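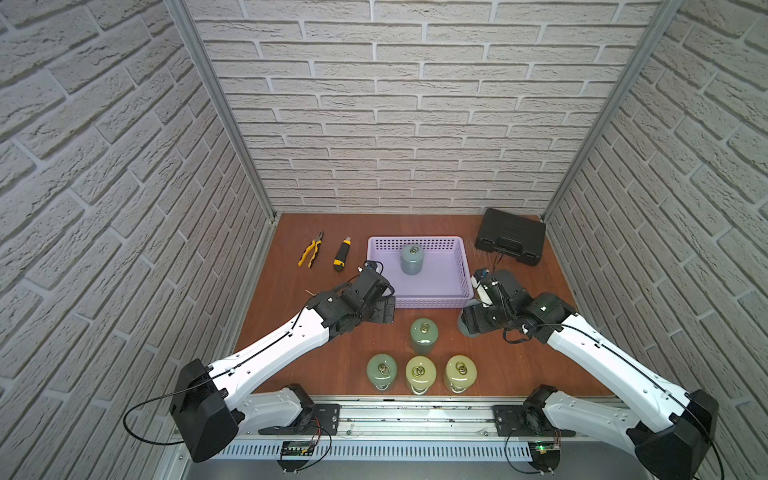

From: Kiros Kahsay
To: workshop list
Date: 18 June 2022
Subject: Re: where to keep the weights

Dear all,

thank you, Leonie, for your message. I answer below your text.

Leonie Auer wrote:
> The cylinder weights are again in three different drawers.
> I would like one fixed place for all of them, near the scale.
> Would the black case be better, or something open? And please,
> not together with the cutting tools this time.

I prefer something open. The case closes well, but then one must open it each time to see if a weight is missing, and in March we ordered a replacement from Jernen for a weight that was inside all the time. It did cost us 9 euros plus shipping, so it is no tragedy, but it was not necessary. 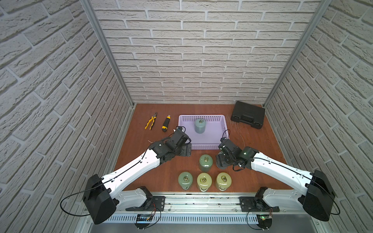 My proposal is that each weight goes back upright, with the ring on top, so that you can take it with one finger. For this we need straight walls and enough height. The lavender basket has a perforated grid pattern on its sides, so a paper label can be tied on with string and we do not need glue. I would write "WEIGHTS ONLY" on the label, in large letters.

The pliers and the utility knife should go to the tool drawer in room 406. Yuk-lan has already made space there, next to the Dellow screwdrivers.

One question is still open for me: should the 200 gram weight for the small scale stay with the others? Abenezer uses it more often than all of us, so I would like to hear his opinion first.

With kind regards,
Kiros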